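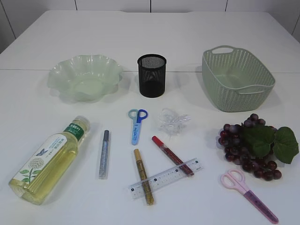 Budget season at Hitovdale again, and since a few of you asked how a small workshop like ours decides what to spend on a robot arm, I thought I'd write it all down while the kettle's on. It's a long one, sorry! (1/9)

We've got two quotes on the desk. Citness want 511 a month to lease their arm, Flatus want 504 for theirs. You'd think that settles it, wouldn't you? Seven quid is a couple of coffees. But the Flatus price leaves out the gripper, and a bare arm can't pick up so much as a marker pen. (2/9)

So before I ring either of them back I've been putting together the test table. Both firms have agreed to do a sorting demo with our objects on our table, and I do urge you to ask for the same. Sales demos love a nice tidy cube. Our orders are bits and bobs for craft boxes and play kitchens, and there's hardly a cube among them. (3/9)

The grapes are on the list for squashy, awkward shapes with leaves that catch on things. The cooking oil goes in for weight, and it's lying on its side on purpose, as I want to see where each arm chooses to grab it. (4/9)

What I'm most nervous about is the see-through stuff. A clear ruler on a white table is hard enough for me with my glasses on, and the crumpled plastic bag is worse. If a camera system can't find those two, I'd like to know before we sign and not in December with orders piling up. (5/9)

I've laid the ruler across the two glitter glue pens as well, so there's a bit of untangling to do. Citness said "no problem" on the phone, very cheerfully. Flatus said they'd have to check with their engineer, and I must say I rather warmed to them for it. (6/9)

Then it all has to go in something. The petal-edged bowl is the easy one, the green basket has those handles to steer round, and the mesh pencil cup is the proper test. Getting scissors upright into a pencil cup is fiddly for anybody! (7/9)

Scoring is simple. Each arm gets 10 goes at the full table, and I've put 5 hours aside for each visit, setting up and tea included. I'm also keeping back a bit of the budget for spare gripper pads and a day's training, having forgotten both when we bought the label machine. (8/9)

If you lease an arm already, do tell me what your second year cost you, servicing and all. I've got plenty of figures for year one and next to nothing after that. Right, kettle. (9/9)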